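Open day FAQ — Cosholm workshop, Firkville
Updated 4/15/25. Will add more as the emails come in. Anything missing, ask Mitra Mousavi at the front desk.

**Do I need to book?**
Yes please. 100 places across the day and they do go. One name per booking is fine, just say how many are coming with you.

**What time should I turn up?**
Doors at 10, first demo at half past. Last one starts at 3. Each demo is 16 minutes plus questions, so don't cut it fine for the bus.

**Where is it?**
Unit 89, behind the Araya building. Sat navs send you to the wrong gate — use the one by the bike racks. Parking is tight, blue badge spaces are right outside.

**What will I see?**
Snack packing, mainly. Small packets picked up and put in a cardboard box, or taken out of one. Sounds dull, people stay for ages. You'll see the hand-held grippers the Flasano team use to record how a person does the job, and after that the arm having a go at the same thing.
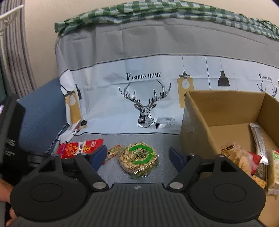

*Hand-held gripper at the snack table, box on the right part filled.*

**Why snacks?**
Cheap, easy to replace, and all different. A bag of crackers squashes, a long thin stick rolls, a round rice-cake sort of packet is wide and slippy. If you only ever practise on neat little blocks you learn nothing much.

**Can I try the gripper?**
Yes, after each demo. Queue on the left. Two fingers, squeeze to close, go gently on the crisps. Long sleeves rolled up please. It's heavier than people expcet so small kids will want a hand with it.

**Can I try the arm?**
No, sorry. Watching only, stay behind the yellow line. Staff will stop it if anyone steps over.

**Can we eat the snacks?**
Not the ones on the table, they've been dropped a lot. Tea and biscuits in the corridor, gluten free on the top shelf.

**Is it ok for children?**
Over eights get the most out of it. Younger ones welcome with a grown-up. Pushchairs fit through the side door.

**Is it loud?**
Not very. Bit of whirring, a beep when the arm starts. Ear defenders at the desk if you want them, and the 2 o'clock demo is the quiet one — smaller group, no microphone.

**Can I take photos?**
Of the kit, yes. Ask before you get other visitors in. No flash during the demos.

**What if the arm drops something?**
It will. We pick it up and carry on.

**Can I bring a school group?**
Not on the open day, but we do seperate visits later in April. Email with your numbers and the age of the class.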